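Participants wanted: household routines and small purchases diary

Posted June 2, 2019

Prekico is looking for adults to keep a written diary of what they buy, use and throw out at home over four weeks. The diary is part of a study on how people in shared and single households keep track of everyday supplies. No experience is needed. You write a few lines each evening, keep your receipts, and talk with us by phone at the start and at the end.

We are interested in ordinary habits. Who notices that the dish soap is low? Do you buy the next one before the last one is gone? Do you write a list, and does anyone else in the home read it? Cleaning products, laundry products, snacks and drinks all count. Fresh food does not, as it was covered in an earlier round.

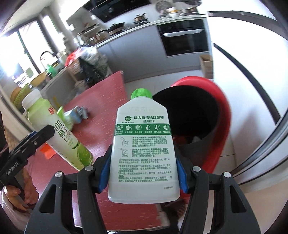
The diary is a paper booklet with one page per day. You can also fill it in online if you prefer, but please pick one and stay with it. An entry should take no more than 20 minutes, and most are much shorter. If nothing was bought or finished that day, write "nothing" and the entry is complete. Missed days can be filled in the next morning. After that, leave the page blank.

Who can take part

You must be 18 or older and do at least part of the shopping for your home. You may live alone, with family or with roommates. Only one person per household can sign up. You need to be able to write in English, though spelling and grammar do not matter to us. Product names can be copied down in whatever language is on the label.

People who work in retail pricing or market research cannot take part. The same goes for anyone planning to move during the four weeks or to be away from home for more than five nights.

What you get

Each participant receives $50 after the first phone call and a second payment of the same amount when the completed diary comes back. Postage is paid both ways. If you stop early, you keep the first payment.

The last round closed in May. We asked those who finished it what they would tell a new participant.

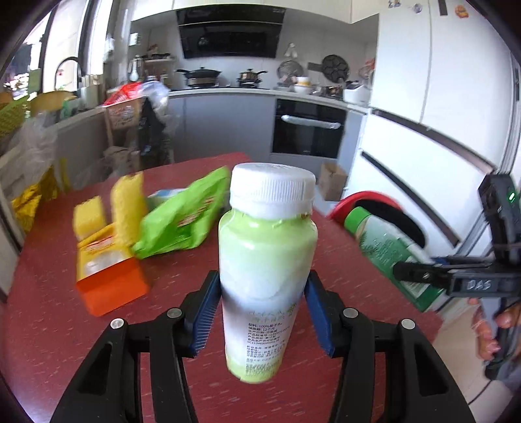
Chidubem Eze wrote that the first week was the slow one, and that keeping the booklet next to the trash can worked better than keeping it on the desk. He would have liked more room on the page for refills and for things borrowed from a neighbor.

We have added lines for both. The booklet also has a short glossary now, so that "opened," "in use" and "finished" mean the same thing to everyone.

Your information

Names and addresses are stored apart from the diaries. Each booklet carries a number, and only the study office can match that number to a person. Receipts are scanned and destroyed. You may black out any line on a receipt before sending it in – medicine, gifts, anything you would rather keep to yourself. The scans are handled by Nernitance under a written agreement and are not used for advertising.

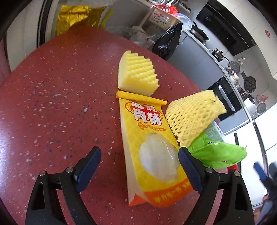 Snacks need a separate note. Please write down the packet size and whether the packet was shared, even if you are unsure who ate most of it. Multipacks are entered once, on the day you open the outer wrapper. Items eaten away from home are left out – at work, in the car, at a friend's place.

How to sign up

Write to the study office at Prekico, Room 626, Toretti Building, or fill in the form on our website. Give your name, a daytime phone number, the number of people in your home and the best time to call. Please do not send receipts at this stage. We will reply to everyone, including those we cannot place in this round.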